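Calar Robotics Club
About Us

Search this site
Enter keywords
Search

Calar is the student robotics club at Bastos Technical High School. We meet in the back half of the metal shop on Tuesdays and Thursdays after the last bell, and on Saturday mornings in the weeks before a competition. Any student in grades nine through twelve can join. No experience is needed, and there is no tryout.

The club was started by Dalva Cordeiro, who teaches physics and the introductory engineering class. She wanted a place where students could keep working on a project after the class unit was over. Koen Bosman, our shop teacher, joined as second advisor the following year and runs the machine training. Both advisors are in the room at every meeting.

What we work on

The club has two teams. The Stirkar team builds a mobile robot for the regional drive-and-lift event. They design and build a new chassis each season, and most of their fall is spent on the drivetrain and wiring. Students on this team learn to read drawings, cut and drill metal, crimp connectors and write the driver control code.

The Flistance team works on two-arm assembly. The job is to have a pair of robot arms handle parts for a small gear drive: an aluminum extrusion frame with brackets in the corners, and gears that have to be picked up and brought to it at a usable angle. A person can put the parts together in a few minutes. Getting two grippers to do it is a full-year project, and the team has worked on it for two years now. They began with the arms moving plain blocks, then single gears, and then moved on to the frame.

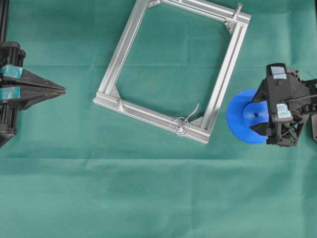
How a season runs

September is for training. New members take the shop safety course with Mr. Bosman and have to pass the written test before using any power tool. They also spend one week with each team before choosing. You can switch teams at winter break if there is room.

From October to January the teams design, build and test. Each team keeps a paper notebook, and whoever is on the robot that day writes the entry. We ask for the entry before cleanup, including on days when the robot did not run.

February through April is competition season. The Stirkar team travels to meets. The Flistance team gives a judged demonstration and a ten-minute talk at the regional student automation fair. In May we hold an open shop night for families and take sign-ups for the next year. This year it is Friday, May 6, 2022, in the metal shop. Use the parking lot entrance.

Members and costs

We have 19 members this year. Four of them are seniors, so there will be openings on both teams in the fall.

There is no fee to join. Students pay for their own team shirt and bring lunch on Saturdays. The school covers tools and shop supplies. Parts, entry fees and the bus come out of club fundraising, and this year's bottle drive and spring car wash brought in $3,141. Safety glasses are provided. Closed-toe shoes are required in the shop, and long hair has to be tied back.

Joining

Stop by the metal shop during a Tuesday or Thursday meeting, or talk to Ms. Cordeiro in the physics room before school. We need a signed permission form on file before your first work session. Forms are in the tray outside the shop office. Students who join after September can still take the safety course, but they may have to wait for the next session to be scheduled.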